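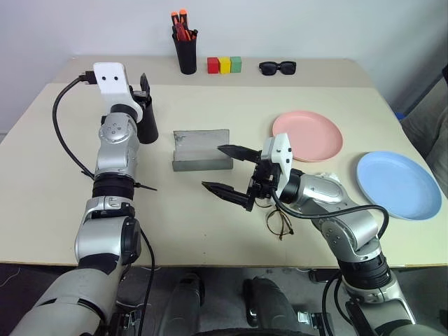

One Drotmont tenant asked, in a comment left on our February bulletin, why she should believe a laundry card that charges her more per wash is going to save her money. Her building was switched over in the first group. She said her costs had gone up, the balance on her card could not be refunded, and the phone number on the wall rang through to a recording.

The Flundach Renters' Association thinks that is a fair question, and we have yet to see a good answer to it.

FOR IMMEDIATE RELEASE
May 22, 2019

Renters' group asks Wegener to show its math on laundry card "savings"

DROTMONT — The Flundach Renters' Association is calling on property manager Wegener to hold off on any further rollout of the Trirkura prepaid laundry card until it publishes the figures behind its savings claim. Notices posted in lobbies this spring promise that the card will "lower the cost of laundry for every household." The notices do not say lower than what.

Under the old coin machines, a wash in the Drotmont buildings cost $2. Under the card it costs $3. Wegener says the newer machines hold bigger loads, so tenants will run fewer of them. That may be true for a family of five. It is hard to see how it helps a retiree who washes one small basket a week and now pays half again as much to do it.

The association surveyed tenants in the buildings already on the card and received 226 replies. Of those, 39 said they were spending less than before. We do not claim the survey is scientific. People with a complaint are more likely to fill out a form, and we would expect a proper study to come out somewhat kinder to the card. But Wegener has not done a proper study, or if it has, it has not shared one.

We also have doubts about the refund policy. Cards are loaded at a wall unit in set amounts, and none of those amounts divides evenly by the price of a wash. Money is left sitting on the card. A tenant who moves out has to mail the card in to get it back, and the terms printed on the card sleeve allow a handling charge to be taken out first. We have asked what becomes of balances that are never claimed. The reply thanked us for our interest.

Wegener has pointed to some real improvements, and we don't dispute them. The coin boxes were broken into more than once, and tenants were tired of hunting for quarters. The new dryers are quieter. None of this required a card that only takes money in one direction.

The association is asking Wegener to do the following before any other building is converted:

Publish water, power and repair costs for the laundry rooms before and after the change.

Refund leftover balances in full at move-out, at the building office, with no charge.

Keep at least one coin machine working in each laundry room.

Put a person on the other end of the service number during office hours.

Wegener has told us it is "reviewing feedback." It used the same words in February — the rollout went ahead anyway. We will take the review more seriously when it comes with a date.

Tenants who have kept receipts or photos of their card balances are asked to drop copies in the association's mailbox at the Drotmont building office. Please black out your card number first.

About the Flundach Renters' Association
The association represents tenants in managed apartment buildings in Flundach and Drotmont. It is funded by member dues and takes no money from landlords or equipment suppliers.

Media contact: Press desk, Flundach Renters' Association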